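4.2 What stays on the counter

Most advice on kitchen storage rests on a simple claim: a clear counter is a working counter. The Plestgate guide, which we used as the starting point for this study, puts the claim in its strongest form. Anything not used daily should go behind a door, and anything used daily should have one fixed place within reach of the stove. We found very little evidence for either half of the rule, and some of what is offered as evidence does not hold up.

The earlier Calado survey is the usual source. It asked 900 households to rate how tidy their kitchens were and how long it took them to get a meal on the table. Tidier kitchens were reported as faster kitchens. But both answers came from the same person on the same form, and a respondent who is pleased with the kitchen is likely to be pleased with the cooking too. The survey did not record what was on the counters, how deep they were, or how many people used them. We do not think it can carry the weight that later writers have put on it.

Our own material comes from two towns, Brarkby and Tunport, and covers 171 kitchens. We coded objects by where they stood (back edge, front edge, beside the stove, on the stove) and by whether a cook would need to move them before starting work. The second code matters more than the first. A back edge can be crowded while the working surface in front of it is still usable, and a simple tally of objects treats the two as the same thing.
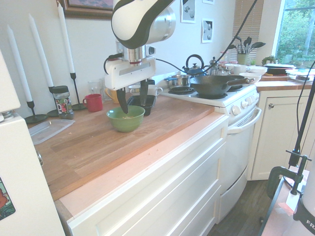 Corresponding author
Senior Lecturer in Housing and Domestic Space

Figure 3. Wooden counter beside a white stove. Candles stand along the back edge; a green bowl, a small black dish and a flat plastic lid are out on the surface.

The kitchen in Figure 3 would score badly on the Plestgate checklist. Three tall candles in black metal holders share the counter with a lidded jar, mugs and a drinking glass. None of these is a cooking tool in the guide's sense, and the candles would be sent to another room. Yet they stand at the back, and we coded them as no obstacle to work. The lid lying toward the front was coded the other way. It is thin and clear and takes up a fair piece of the surface where a cutting board might go. A checklist that marks down the candles and the lid equally is measuring something, but we doubt that it is measuring how easy the counter is to use.

The stove raises a similar problem. A wok, a steel pot, a blue kettle and a silver coffee pot are all on it, and the guide counts any vessel left on a stove as clutter. We are not persuaded. A kettle has to stand somewhere, and a household that makes coffee every morning gains little by putting the pot in a cabinet each night. Whether that is the habit in this kitchen we cannot tell from a still picture — and neither could the authors of the guide, who scored theirs from photographs alone.

Across the full set we logged 2216 objects. Nearly 900 of them stood along a back edge, and few of those were coded as needing to be moved. Six kitchens had counters with nothing on them at all. It would be tempting to treat these six as the ideal case, but we have no meal times for them, and the group is far too small to compare with anything.

Two cautions apply to our own coding as well. Reach differs from one cook to the next, and a jar at the back of a deep counter may be a real nuisance to a short person. We also coded each kitchen once. A counter in the middle of the afternoon may look quite unlike the same counter at 7 p.m., and we have no measure of how much our codes would shift. The distinction between objects that are present and objects that are in the way seems to us worth keeping, but the boundary between them is less firm than our tables make it look.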